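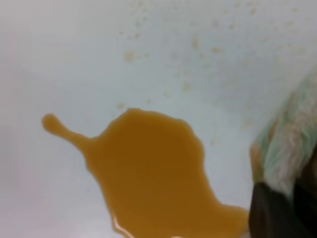 Subject: Re: [shared-equip] wiping cell, what to order first

Replying to the Marcombe office, with their message kept below the parts I'm answering.

> We have one purchase round left before the summer break. Romska wants a
> second arm for the wiping work. Folow quoted us 163 a month for the service
> plan on the arm we have. Can somebody tell us what is needed and what can
> wait? Also, why is the line for towels so high?

The second arm can wait. We can't keep one arm supplied at the moment, and a second would sit idle half the day while people change cloths and clean the table between runs. I'd look at it again in the fall round.

The towels are high because every spill run uses one up or sends it to the wash. A puddle of the orange liquid also throws small spots well away from the main spill, and a cloth that already has some on it leaves streaks when it goes over them. I asked for 50 towels, all the same kind. Please don't swap in a cheaper mix of sizes. The grip settings are tuned to how thick the cloth is when it's bunched up, and we lose a morning each time that changes.

What I would order now, in this order:

1. Towels, 50, same pattern as the last batch if the supplier still has it.

2. Spare finger sets for the gripper, 2. Liquid gets near the fingers on this job, and Khokhar has a long lead time on them.

3. A wrist cover for the arm. The table camera shows how low the arm comes over the surface with a towel in the gripper, and the camera unit and its cable ride on top with no cover over them.

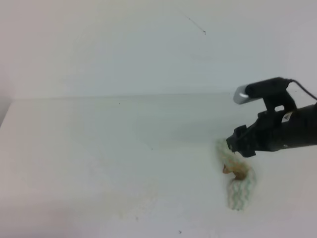
4. A replacement tabletop panel. The white one has scuffs and small marks on it. It can go to the bottom if money is short.

With shipping the four lines come to 1,929. The service plan isn't in that – it should come out of the maintenance budget, where last year's did.

> If we skip the service plan, what is the risk?

A fault in the arm stops all of the wiping work, and we would pay Folow's call-out rate on top of parts. I'd keep the plan and drop the panel.

I need a yes or no on lines 1 and 2 before the end of May. The other two can follow.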